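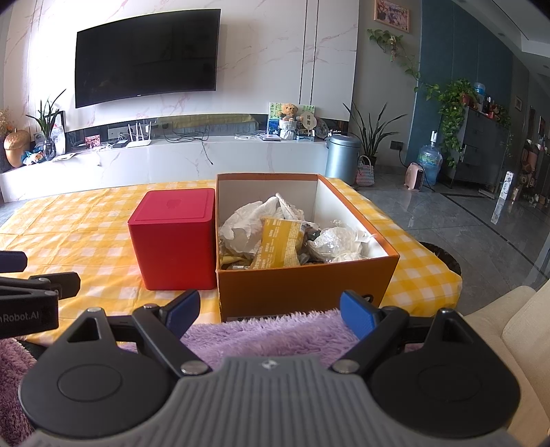
Coffee table tidy, the quick way

Dont start by sorting. Start with rubbish. Grab any open cardboard box, park it on the table and chuck in the tissues, wrappers, peel, crinkly plastic bags. Everything. Sort it later over the bin.

Tissues and peel out first. Soft plastics in their own bag. Empty packets flat, check for crumbs (ants!). Box itself goes in the recycling if it's clean, otherwise keep it for next time. Mine lasts 2 months.

Checked tablecloth: shake it outside, not over the rug. Yellow shows tea, white shows everything. Cold water on the spot, dab, leave 10 minutes, then a warm wash.

Fluffy throws. Keep them off the table edge, they pick up every crumb going. Shake, then a slow brush the way the pile lies. Cool wash, no softener, no dryer. Purple can bleed so wash it alone the frist time.

Beige sofa, do the arms last. Vacuum along the seams with the skinny nozzle, damp cloth after.

Boxes with lids: good for remotes and chargers. One per table or you'll lose the lot again.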